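Office Diary of the Meetings Secretariat
Ostell Congress Hall, June

Entry made at 7:40 p.m. by Elaheh Mousavi, head of secretariat. The entry covers the first working day in the building, from the handover of the keys to the close of the loading dock.

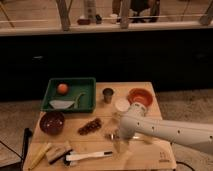
Reading time: 7 minutes

The keys to the main hall, the gallery and the two ground floor offices were received at 7:15 a.m. from the house manager, who went through the inventory with us room by room. The inventory lists a lectern in the gallery. There is no lectern in the gallery. The house manager wrote this on both copies and we signed. One will have to be brought down from the upper floor before the opening session, and I have entered it on tomorrow's list under Isauro Palacios, who has the goods elevator key.

The secretariat is installed in Office B. Office A is larger, but its only door opens onto the delegates' corridor, and we learned last year what that does to a working morning. Office A will be used for speaker slides and for the storage of bags. The telephone in Office B takes outside calls only after a 9 is dialed. Berenice Ventura has put a note on the handset.

Poster boards. The boards were delivered at 8:30 a.m. and unloaded by 10. The program calls for 108 posters, in three sessions, and the plan approved in April put all the boards in the gallery in a double row. On measuring the floor it was found that the double row leaves too narrow a passage beside the coat counter. The fire officer of the house looked at it with us and would not accept it. I do not disagree with him. The rows have been opened out, and the last bay, which is the end of Session Two and all of the student section, goes to the lower foyer.

This has the following consequences, which I set down so that the afternoon team has them in one place. The numbering on the floor plan in the printed program is now wrong from the student section onward. A correction slip will be placed in each program. The lower foyer has daylight on one side until late in the afternoon, so the boards there are to be turned to face the stairs. Authors in the student section will be written to this evening; Yatziri Nava has the text and I have approved it with one change. The judges for the student prize must be told separately, as they do not receive the authors' mailing.

Two authors had already come to the hall to ask where to hang their work, a full day before they were expected. They were received politely and asked to return. One left her tube with us, and it is behind the door in Office B with her name on it.

Registration desk. Hendik's technician connected the badge printers at noon. Four were ordered and four are working, though the one at the far right pulls the card in at an angle and cuts the last letter from long surnames. He adjusted the guide twice. The third print was acceptable. We have agreed that this printer will be used for accompanying persons and replacement badges, where the line is shorter and a second attempt does no harm.

The registration list stands at 2,625 as of the close this afternoon. The list includes day registrations and excludes exhibitors' staff, whose badges are made up from a separate sheet. Noemí Gallegos has compared the two lists and removed the persons who appeared on both. Where a person was both a speaker and an exhibitor, the speaker's badge was kept and a second ribbon added.

I record again, for whoever has this office after me, that the letters should be divided at the desk by the weight of the list and never by the alphabet in equal parts. The line for M to R was very long last year while the clerk at W to Z had nothing to do. The division for this meeting is A to C, D to G, H to L, M to O, P to S, and T to Z, with a seventh position for payments and questions. The signs are printed. The sign for H to L was printed twice and the sign for M to O not at all, and a new one is being made at the copy shop near the station, to be collected at 8 a.m.
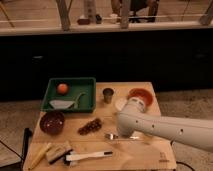

Tray, cup, bowl and spoon on a wooden table.

Exhibition. All 23 stands have been marked out in tape on the floor of the main hall. Stand 14 was marked across a floor socket cover that has to remain open to the house electrician, and it has been moved one pace toward the aisle. The exhibitor was telephoned and agreed, on condition that the stand keep its corner. It does. I have asked for this agreement in writing, and the message had arrived by the time the dock closed.

Exhibitors may enter from 6 a.m. tomorrow through the rear dock only. Vehicles have half an hour each. Isauro will be at the dock with the list of times, and no vehicle is to be let in ahead of its turn because the driver says he has been promised it. A similar promise was claimed three times last year, each time in my name.

Sound and interpretation. Doltel has installed the booths at the rear of the main hall. The interpreters' chief came at 3 p.m. to sit in each of them and asked for the following: a second reading lamp in the left booth, water in the booths at each change of team, and a clear line of sight to the screen. The first two are done. The third is difficult, as the flower stand ordered by the host city blocks the lower corner of the screen from the left booth. I have written to the protocol office of the city and proposed that the flowers be placed at the foot of the stage. No answer had come by the time of writing. If none comes by morning we will move them ourselves and say so afterward.

Receivers for the delegates will be given out against a signed card and no identity document will be held. This was a matter of some discussion in the winter. My view was that receivers would be lost. The other view was that passports would be lost, which is much worse, and I gave way. Berenice has the cards in the long box.

Catering. A meeting was held with Camacho at 4 p.m. in the lower foyer. Coffee will be served at both ends of the main hall and also in the lower foyer, now that a part of the posters has gone there. The additional station was not in the contract. Camacho will provide it at the price of the other two, less the furniture, since the house has tables to spare. Lunch tickets will be torn at the door and counted each evening by one person from Camacho and one from this office, who will both sign the sheet.

The list of special diets has been handed over in its final form. Three requests came in after the deadline and were accepted. A fourth asked for a private dining room, and was declined with regret.

Hotels and coaches. The coach times are unchanged. The first coach leaves the station hotels at 7:20 a.m. and the stop at the river hotels is on the opposite side of the street from last year, in front of the pharmacy. Noemí walked to each stop this afternoon with the printed sheet in her hand and found one street name misspelled. The hotel desks have been given a corrected sheet. The late coach after the dinner will wait until the last delegate on the list has been marked present, or until 12:30 a.m., whichever is first.

Two rooms at the river hotel were released in error by the hotel and have been restored after a conversation with the front office manager. The delegates concerned do not know of it and there is no need to tell them.

Staff. The student helpers were assembled at 5 p.m. in the main hall. Attendance was almost complete. They were shown the exits, the first aid room, the cloakroom and the two offices, and each received a shirt, a badge and the sheet of frequent questions. They were asked to send any question about money to the seventh position at the desk and any question about the program to Office B. One asked what to do if a delegate should be rude. The answer given was to fetch Yatziri, and this was received with some amusement, Yatziri included.

Items open at the close of the day:

Lectern for the gallery (Palacios)
Sign for M to O, to be collected (Ventura)
Correction slips, to be placed in the programs by 10 a.m. (Nava and four helpers)
Notice to the judges of the student prize (Mousavi)
Reply from the protocol office on the flowers (Mousavi)
Second key to Office A
Tape for the lower foyer floor, the house does not allow the kind we brought

The dock was closed and locked at 7:05 p.m. The lights in the gallery could not be turned off from our panel and the night porter has been informed. The staff were sent to dinner. I remained to write to the judges and to enter these notes, and will be in the building again at 5:30 a.m.

Added at 9:10 p.m. The chair of the program group telephoned. One speaker in the second morning session has missed a connection and will not arrive in time. The session will run in the order 2, 4, 1, and the remaining time goes to discussion. The screen at the entrance can be changed from Office B. The printed program cannot, and a line will be added to the correction slip before it goes to the copier.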